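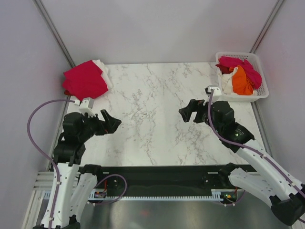
bundgaard_9
Sujet : Départ de Molefe, on fait quoi pour la deuxième base ?
Posté le 14 novembre 2019

Le club a confirmé hier soir qu'Anel Molefe ne revient pas la saison prochaine. Je ne suis pas surpris, il l'avait laissé entendre en mai après le match perdu à domicile contre Tindow. Reste la question du maillot. Le vêtement rouge plié sur la table, avec le tissu blanc qui dépasse dessous, c'est exactement la combinaison que le club veut abandonner pour passer au bleu, et je trouve que ça fait beaucoup de changements d'un coup. Pour le poste, je ne vois personne en interne. Vos avis ?

Jistard
Personne en interne, faut pas exagérer. Le petit qui jouait en réserve a fait 3 matchs en fin de saison sans commettre d'erreur. Il frappe peu, d'accord, mais Molefe ne frappait plus non plus depuis l'été.

bundgaard_9
Trois matchs contre des équipes qui n'avaient plus rien à jouer. Je demande à voir sur une saison complète.

marbre_fin
Pour le bleu, le vote a déjà eu lieu. Il y a eu 732 votants sur le site, le bleu est passé. On ne va pas refaire le débat ici.

lanceur_gaucher
732 votants pour 2547 inscrits à la lettre du club, je n'appelle pas ça un vote. Je garde mon maillot rouge.

marbre_fin
Les autres pouvaient voter. Le lien est resté ouvert deux semaines.

Jistard
On peut revenir au baseball ? Quelqu'un sait si la piste Damgaard est sérieuse ? J'ai lu ça sur le forum de Groterov, sans source.

lanceur_gaucher
Snædís Damgaard, c'est pour encadrer les frappeurs, pas pour jouer. Elle a quitté Groterov à la fin du championnat. Mon cousin s'entraîne là-bas, il dit qu'elle discute avec deux clubs, dont le nôtre. Je n'en sais pas plus.

bundgaard_9
Si c'est vrai, je prends tout de suite. Notre problème cette année, c'était la frappe avec des coureurs en position de marquer. On a laissé du monde sur les bases à chaque match.

marbre_fin
Pas d'accord. Le problème, c'était les releveurs. Contre Tindow on mène jusqu'à la septième manche et on perd quand même. Un entraîneur des frappeurs n'y change rien.

Jistard
Les deux, non ? Si on menait de cinq points au lieu d'un, les releveurs tiendraient.

marbre_fin
Ils ont perdu une avance de quatre points à Groterov. J'y étais, on était environ 200 dans la tribune et tout le monde l'a vu venir — sauf le banc, qui a laissé le même lanceur deux manches de trop.

bundgaard_9
Ce match-là, je te l'accorde. Mais ça, c'est une décision du manager, pas un problème d'effectif.

lanceur_gaucher
Le manager est sous contrat encore un an, donc autant parler du reste. Moi je mettrais le petit en deuxième base dès la préparation et je garderais le budget pour un releveur droitier.

Jistard
+1

bundgaard_9
Je reste sur un recrutement extérieur pour la deuxième base. On en reparle quand les inscriptions ouvrent.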